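Forum > Robot Learning > Data Collection
Filed under: handheld grippers, demonstrations, tracking

Tracking drops out on one of two handheld grippers

Recording bimanual demos for a pick and hand-over policy. 300 episodes so far. In 24 of them the left gripper pose jumps mid-episode. Is it safe to trim the jump and keep the rest, or should the whole episode go?

posted by Urnell

Discard them. Disk is cheap.

posted by restton_lab

Depends where the jump falls. If it comes before first contact, trim the start and keep the remainder. If it falls between grasp and release, drop the episode - interpolated poses there teach the policy a motion the operator never made. Also check for marker occlusion. One hand crossing over the other will do it.

posted by Malte Gerlach

Agree with Malte. I would also log a reject reason per episode, so you can tell occlusion from lost frames later. We allow a gap of 3 frames and fill it linearly; anything longer is rejected. Our grippers carry a cube marker each, black patterns on white, and I start with both hands forward and apart, over open floor.

posted by Mansour
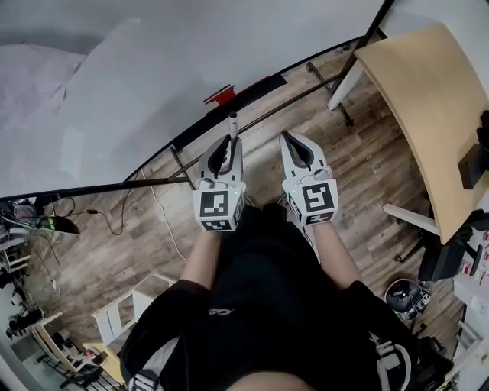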